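Puzzle page inspection: what I check before a problem goes up

Posted in September, a little after 7 in the morning

I keep getting asked how I vet the math problems here, so I'm putting my checklist online, with the comments I scribbled while running it on the Akgate problem (the one with the numbered lamps and the two switches).

1. Does the statement say what "number" means?
Mostly. I had written "number" where I meant "positive integer" — a reader would have handed me zero within the hour. Fixed.

2. Small cases done by hand?
Yes, for 2 lamps, then three, then four. Four took me a whole cup of coffee and I got it wrong the first time.

3. Brute force agrees with the proof?
OK up to 30 lamps. After that my laptop starts complaining and so do I.

4. Is the answer unique?
FAILED, first pass! I was so proud of 639, and then a second starting position gave 639 too. I added the rule that lamp one begins switched off, and now only one position works.

5. Can it be guessed without thinking?
Not sure. I left this one open and asked the people on the Prastirgate list to have a go, which they did (thank you, you're very fast).

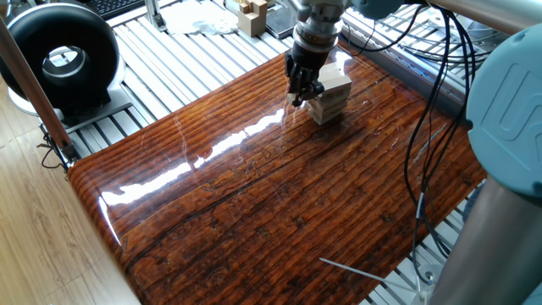

Cho wrote back that the parity argument gets you halfway in one line, and that the hint I'd attached gives away the other half, so why not drop the hint and let people suffer a bit? Fair enough. Hint dropped, item 5 passed.

6. Is the proof complete?
Passed with a note. My induction step quietly used the case n = 1, which I never wrote down. It's a one-line case, but it goes in.

7. Has it been done before?
Partly. The Meder puzzle from last spring has the same skeleton with doors where I have lamps. Mine asks for the position and that one asks for the count, so I'm keeping it, with a pointer.

8. Spoiler gap?
The solution goes up 30 days after the problem. I've broken this rule before and got grumpy mail, so it's on the list now.

Still to do: redo item 3 with the new rule about lamp one, and fix the typo in the second paragraph of the proof.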